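Coconut Custard, Slowly: notes for my talk at the Trirnthorpe Cooking Circle

Nattawut Wiriya, 20th July, speaking copy
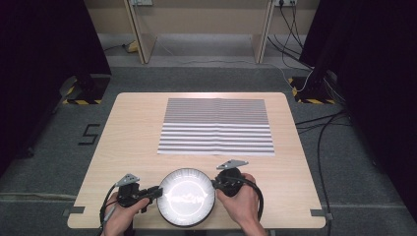
Hello and settling in

Say good morning, thank them for the early start on a Saturday, and mention that there's tea at the back. Wait for the people with tea to sit down again. Don't start the egg part until they have.

Say who I am, but keep it short this time. I grew up above my aunt's sweet shop, Rattanakul, and I've been making steamed coconut custard since I was too small to see over the counter. My aunt sold it by the square, wrapped in banana leaf, and what we couldn't sell by evening we ate standing up in the kitchen. I'm very happy to be talking about it to a room full of people who like eating!

What it is

A custard made with coconut milk in place of dairy, sweetened with palm sugar and set with eggs. If they know flan or crème caramel they already have the idea, only this one is softer at the edges and a bit smoky from the sugar. Some families steam it in a pumpkin, some in a tin, some in little cups. Mine was always a square tin, so that's what I'll talk about, but I'll come back to the pumpkin because somebody always asks about the pumpkin.

The ingredients (go slow, they write this down)

Five large eggs, at room temperature.
One cup of thick coconut milk, the full fat kind. Shake the can first.
Three quarters of a cup of palm sugar, chopped fine or shaved with a knife.
A good pinch of salt.
Two pandan leaves, tied in a knot. Frozen ones are fine, and vanilla will do if they can't find any.

Palm sugar comes in discs that can be as hard as a doorstop. Tell them about warming it for a few seconds in the microwave before chopping. If they use brown sugar the custard will still be good, just a little plainer, and I wouldn't send it back.

Mixing

Put everything in a bowl and squeeze it through your fingers with the pandan leaves until the sugar has melted. Yes, with clean hands. My aunt would not let us use a whisk, as it puts air in and you get a custard full of little holes. Then strain it. Then, if you have the patience, strain it again — I usually do it once at home and twice for guests.

(Pass the pandan leaves around here so people can smell them. Get them back before the break.)

Steaming

Water at a simmer, never a hard boil. Wrap the lid in a dish towel so it doesn't drip. A shallow tin takes 22 minutes in my steamer at home, and I start checking a little before that. It should wobble in the middle like jelly and a toothpick should come out clean. If the top has gone wavy and rough, the heat was too high. It will taste fine. Turn it into cups, put sticky rice under it and carry on.

If anyone has an oven and no steamer: a water bath, covered with foil, at a low heat, and longer than you think.

The pumpkin

Small one, top cut off, seeds scooped out, filled not quite to the brim. Allow 90 minutes for one that fits in two hands, and let it go completely cold before cutting. I made one last December and cut it warm to please my nephews, and we ended up eating it with spoons out of a mixing bowl. Tell this story if there's time, skip it if the tea ran long.

To finish

Fried shallots on top. People make a face at this, so ask them to try one bite with and one without before they decide. I love the salty crunch against all that sweetness, and I could talk about it until lunch.

Questions, then tasting. Small squares first, so the back row gets some too. Spare recipe sheets are in my blue bag, along with the toothpicks.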